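Setting up your first bed-making run in Tonevard

I've been playing with the Tonevard home-tasks kit since November, and the bed-making task is still the one I'd start anybody on. It looks simple, it goes wrong in interesting ways, and you learn most of the menus along the way. Set aside an evening with a cup of tea.

What you need

The base kit from Votgate, the bedroom pack (a separate download, 2440 MB) and a decent gamepad. You can drive with a keyboard, but two arms on one keyboard is no fun at all. Nikola Walczak's controller layout comes with the pack and it's the one I use.

Loading the room

1. Open Tasks, pick Bedroom, then Make Bed.
2. Choose the two-arm robot. The single-arm version will load, but it struggles with blankets.
3. Set the view to Head. You'll be looking down past the robot's own torso, with both arms reaching out ahead of you.
4. Leave the cloth detail on Medium for now. High is gorgeous and made my old laptop wheeze.

Room colours and wall finishes are shuffled each time you load, so don't worry if yours look nothing like mine. I love this feature – I've had some truly loud bedrooms.
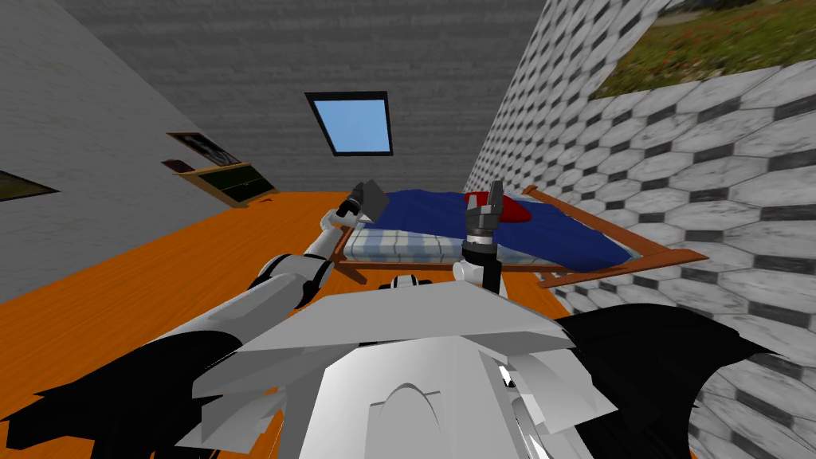

Moving the arms

Start with the left arm, and start slowly. Drop the speed slider to 22 and bring the gripper down over the nearest corner of the bed. Stop just short of the blanket, open the fingers, then lower the last little bit with the fine control (hold the left bumper). Close gently. If the cloth bunches up into a knot, let go, back off and try again from a touch further out.

Now switch to the right arm with the Y button and do the same up near the pillow. Once both grippers have hold, press Link Arms and pull toward the foot of the bed in one smooth motion. The first time it slides flat is a real thrill!

Saving the run

Press Save before you reset, or it's gone. Ladan Kazemi on the user forum keeps a handy list of starting poses, and pose 2 suits this task nicely. My one gripe is the undo button, which only goes back a single step.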